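Home | Projects | Shop Hours | Join | Contact

Helpers wanted for two-arm kitchen robot build

The Kolus workshop is looking for 4 people to help with a robot build from now through the end of August. The robot has two arms on a fixed base and is meant to handle dishes at a table. Keith Ellwood built the arm mounts and runs the project. Mireille Smadi handles the software.

The work is unpaid. Parts and coffee are covered. We meet three evenings a week, and we ask you to make at least one of them.

What we need help with:
- wiring and cable routing on both arms
- setting up the table between runs and keeping notes on each try
- driving the arms by hand control – we will teach you
- printing and fitting new brackets

We would like to log 300 tries by the end of August. A session on the arms lasts 60 minutes, then someone else takes over. 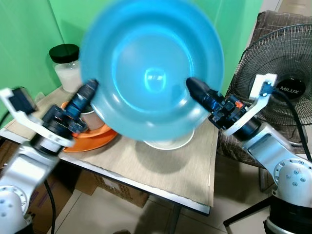

You don't need a degree or any robot experience. You should be able to use a screwdriver and a multimeter, and you should be patient with jobs that repeat. If you can read Python, say so – Mireille could use a second pair of eyes. You must be 18 or older and sign the shop safety form before your first session.

To apply, send Keith a few lines through the contact page. Tell us which evenings suit you and one thing you have built or fixed. We will answer everyone by email and invite people to visit the shop before they decide.

Posted Tuesday, March 13, 2018

Recent posts
Ghauri lathe is back in service
Zulasent motor drivers: what we learned
Notes from the Hellville swap meet

© 2018 Kolus Workshop | Contact us | Back to top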